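Projektbericht: Eine kleine Bühne für den Schreibtisch

Latifa Shawky, Projektkurs Raum und Gestaltung, Trarnitz

Wie es dazu kam

Eigentlich wollte ich ja ein Regal bauen! Dann habe ich im Juli ewig vor Beispielen für Tischbühnen gesessen und gemerkt, dass mich etwas ganz anderes interessiert: Wie wenig braucht man, damit ein normaler Tisch nach "hier passiert gleich was" aussieht? Ein Tuch, ein paar Buchstaben, fertig -- so dachte ich jedenfalls.

Stoff und Schrift

Schwarz als Hintergrund stand für mich schnell fest, weil bunte Buchstaben darauf so schön knallen. Über das Gestell kommt ein großes Tuch, rechts hängt schräg noch eine zweite Bahn, die Richtung Tisch läuft. Dadurch wirkt das Ganze gleich mehr wie eine Ecke, in die man reinschaut (und weniger wie Wäsche auf der Leine).

Bei der Schrift habe ich mich für runde, knubbelige Formen entschieden. "Fast" steht klein oben, in Rosa, Orange, Pfirsich und einem blassen Gelbgrün, darunter richtig groß "UMI" in Gelb, Hellblau und Lachs. Der schmale helle Rand um jeden Buchstaben macht viel aus, ohne den sähe alles deutlich flacher aus. Angepinnt habe ich zuerst das große Wort und danach das kleine, andersrum hätte ich mich mit den Abständen bestimmt verheddert.

Die Falten im Stoff sind geblieben, auch die waagerechte mitten durch. Mein Bügeleisen und ich sind da noch nicht fertig miteinander. Die helle Holzplatte davor mag ich dagegen sehr, die Maserung nimmt dem vielen Schwarz die Strenge. Sogar der runde Korkuntersetzer durfte liegen bleiben!

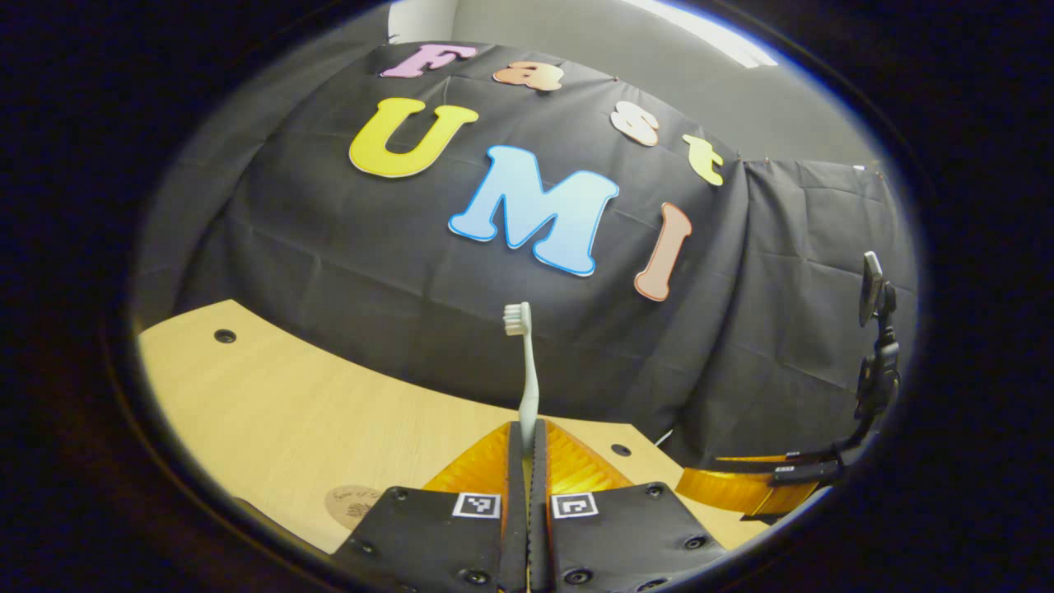

Was ich beim nächsten Mal ändern würde

Bügeln, klar. Außerdem würde ich den Stoff oben breiter zuschneiden, damit über der Kante weniger graue Wand zu sehen ist. Und das Deckenlicht oben rechts ist ganz schön grell, da würde ich lieber mit einer Lampe von der Seite arbeiten. An den Farben ändere ich nichts, das Hellblau mit dem dunkleren Rand ist mein Liebling. Die Buchstaben hebe ich auf jeden Fall auf, flach zwischen zwei Pappen und mit den Nadeln in einer Extradose.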